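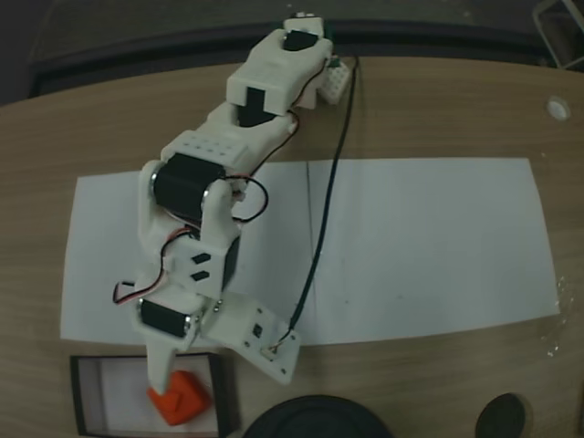 White arm over the orange block, tabletop view.

Threads > Pen and Paper > Writing letters again

OK so a bunch of you asked how the letter thing is going. Long thread, get a snack.

Background if you missed it: in April I started writing real letters again. Stamps, envelopes, my terrible handwriting, all of it. My main victim is Mieke Van Leeuwen, who I shared an apartment with in Histon a long time ago and then mostly just "liked" things at for years.

So far I've mailed over 24 letters! Most to Mieke, a few to my aunt in Pudbridge, and one to my old piano teacher that came back with a big purple stamp on it. If anybody knows where piano teachers go when they leave Ham, let me know.

First surprise was how bad I am at it. I'd sit down and write "Hi! How are you?" and then stare at the wall. Texting has wrecked me for anything over two lines. My first letter had weather in it THREE TIMES. 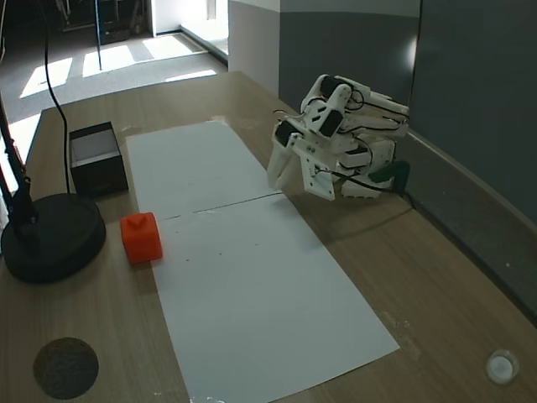
What fixed it was keeping a running note on my phone all week — dumb stuff, like the guy at the bakery who calls everyone "captain," or the smell in the stairwell. By Sunday I've got plenty and the letter sort of writes itself.

Second surprise: you can't take anything back. I told Mieke I was definitely going to repaint the kitchen yellow, and by the time she wrote back with very strong feelings about yellow I'd already given up and bought a rug. So our letters are always a little out of step. I love that, it's like having two conversations at once.

Pen report, for the pen people (I know you're out there). Ballpoint makes my hand hurt after a page. Fountain pen is gorgeous until my sleeve goes through it. I'm back to a cheap gel pen, blue, medium tip. Please don't yell at me.
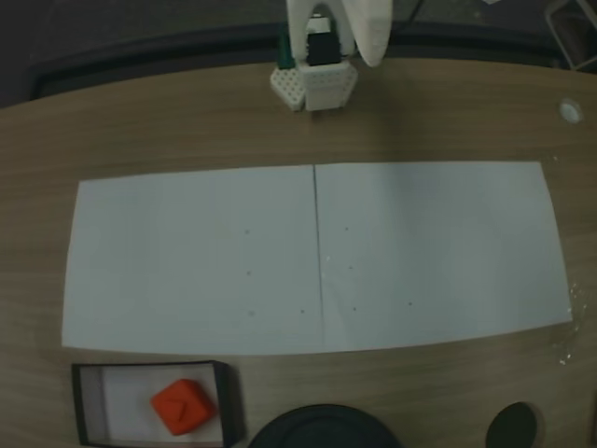
Wooden tabletop with the gripper at the top, dark gray behind.

Mail times, because somebody always asks. Pudbridge takes three days. Vomalcombe, where Mieke lives now, takes four if I catch the morning pickup and who knows how long if I don't. I've started walking to the box before breakfast like a person in an old novel.

Also, long letters are overrated! The best one I've gotten was four sentences and a pressed leaf. It's on my fridge.

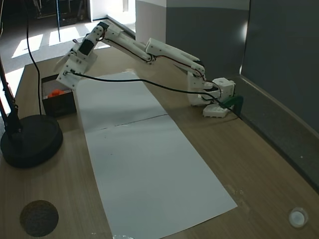
You don't need a fancy setup to start, whatever the stationery accounts say. I lost a whole weekend to looking at wax seals and wrote zero letters. Clear yourself a bit of desk, get plain white paper, and stick your stamps in a small black box like the one on the desk up there so they quit ending up in the couch. Then write to somebody who'd be surprised to hear from you.

Next up I'm going to try my cousin, who has never replied to a text in his life. Will report back. And if you want to swap addresses, my messages are open — I'm slow but I do answer!

Last updated: 8th August

Contact | Copyright the author | Back to top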